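Cloth-folding trial halted after grippers refuse to let go

Storosthorpe, November 17, 2024

A project to teach robots how to fold laundry has been paused after the hand-held grippers used to record the work developed a habit of holding on to things, including, on one occasion, the cuff of a visitor's cardigan.

Grostura, which runs the trial from its open-plan office in Storosthorpe, said a fault in the trigger return had affected part of its stock of Bendby grippers. The tools are squeezed by hand to close the jaws and are supposed to open again when the hand relaxes. In the faulty ones, the jaws stayed shut for anything up to 40 seconds, which is a long time to stand holding a tea towel.

No one was hurt. The cardigan has been described as "stretched".

The company logged 811 late releases before work was stopped, a figure that would have been smaller if the first few hundred had not been put down to operators being tired. A software update was then blamed, and undone, and the jaws went on sticking exactly as before. The cause was found when an engineer took one of the tools apart and discovered a return spring clogged with lint.

"It is a cloth-handling tool that does not get on with cloth," said Brigitta Bachmann, who leads the trial. "We have had some long conversations about that with ourselves."

Bachmann said the springs had passed a bench test of 1,000 open-and-close cycles without trouble. The bench test was carried out on a block of foam. Foam does not shed, and nor does it get washed every evening with the office towels, as the trial's cloths did until last week.

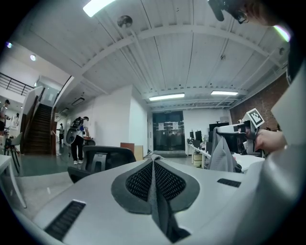
A grey cloth hangs from the jaws of one of the hand-held grippers at the Grostura office in Storosthorpe.

The bigger headache may be the recordings. Each fold made with the grippers is saved so that a robot arm can later be trained to copy it, and Grostura has 3,533 of them on file. An unknown share contain a moment where the operator has finished with the cloth and the gripper has not. Staff dealt with this in different ways. Some waited politely. Others gave the tool a shake, and at least one took to tapping it twice on the edge of the desk.

A robot trained on the results has duly learned to tap twice on the edge of the desk. It does so whether or not its own jaws are stuck, and its jaws, being driven by a motor and having no lint in them, never are.

"It is very consistent," Bachmann said. "If we had wanted it to do that, we would be delighted."

The recordings are now being gone through by hand. Those with a clean release will be kept, and the shaking, tapping and waiting will be cut out or thrown away. Grostura had hoped to leave the sorting to a program, but the program looked for the moment the jaws opened and was quite happy to find it half a minute late.

Xenos, the workshop that assembles the grippers for Grostura, has offered to fit a rubber sleeve over the spring on every tool, free of charge. It said in a short statement that the instructions supplied with the Bendby advise users to "keep the mechanism free of loose fibres", and that it had not been told the grippers would be used for laundry. Grostura's order form, seen by this site, gives the intended use as "general".

A safety note sent round the office asks staff to roll up loose sleeves, take off scarves and keep long hair tied back when near a gripper that is switched on. It also asks that no one try to free a trapped item by pulling, since this is how the cardigan came to be the way it is. A release screw on the underside of the tool will open the jaws at once. Several operators said they had been unaware of the screw, having taken it for part of the battery cover.

The visitor, who had come to quote for new blinds, was offered a replacement cardigan and a tour. The first was accepted.

Two of the repaired grippers have been handed back to the team for checking, and so far both have let go when asked. They are being tried on the fluffiest towels that could be bought locally, with the spring housing opened and inspected at the end of each session. A small brush has been added to the kit. The cloths are now washed on their own.

If the sleeves hold up, recording will start again in December with folded shirts, which were next on the list. Socks have been put back to the new year. Bachmann said that had been the plan before any of this, though she admitted that a gripper slow to part with a towel was easier to put up with than one slow to part with a sock, as there are a great many more socks.

The robot remains switched off until it can be retrained. Grostura has kept a copy of the desk-tapping version, and Bachmann said it would probably be shown to new starters.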